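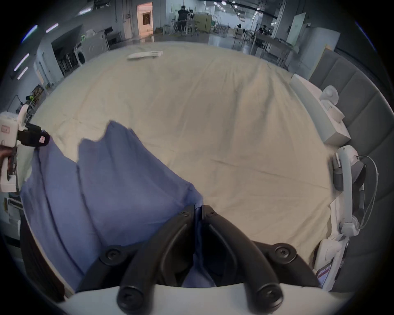

By Lensa Admasu and Harpreet Perron
Data card last edited 17th July

Trotlow Bed Cloth Set: README

What this is

Trotlow is a set of 248 recordings of cloth handling on a bed, made with hand-held grippers. We collected it to test one question: does a policy learn to grasp folds better if the training data is cut at the moment of grasp, or if whole recordings are used? The code for both versions is in the Zonder repository, under the folder "cutting".

Contents

Each recording has wrist video, finger opening width and the estimated pose of the gripper. Times are in seconds from the start of the recording. Pose was computed offline by Ngọc Trịnh. In 33 recordings the tracking was lost for part of the run. They are still in the set, with the field pose_ok set to false, and the training script skips them by default.

Labels

Yamila Gaete marked the grasp time in every recording by hand. A grasp starts at the first image where both fingers touch the cloth and it moves with them. Where the cloth hides the fingertips we used the opening width instead. Sigrún Vestergaard repeated the labels for 73 recordings and the two sets were compared. Most disagreements were on thin, flat folds. Tall folds gave very little trouble.

Result

The cut version trained faster and grasped the first fold more often. It did worse on the second grasp after a slip. We think this is a side effect of the cutting, which removes most of the recovery motion. Mixing both versions gave the best overall policy in our tests. Settings are in mix.yaml. 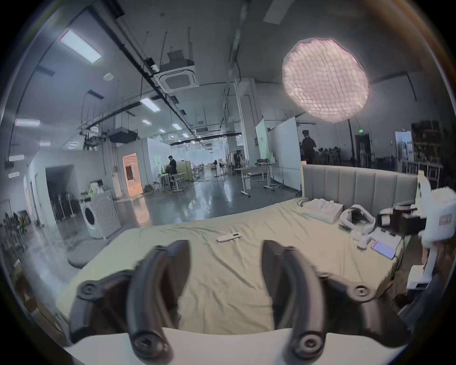 Can I train on the set without the pose data?

You can, but only for the grasp timing task. Set use_pose to false and the loader will return video and opening width. The full policy needs pose and will stop with an error.

Known problems

The opening width drifts in long recordings. Re-zero it with fix_width.py before training. File names from February use the old numbering, and the lookup table is in names_old.csv.

Recording 820 is not missing. Numbers were given out before filtering, so there are gaps all through the list.

Please send label corrections to Yamila with the recording number and the new time.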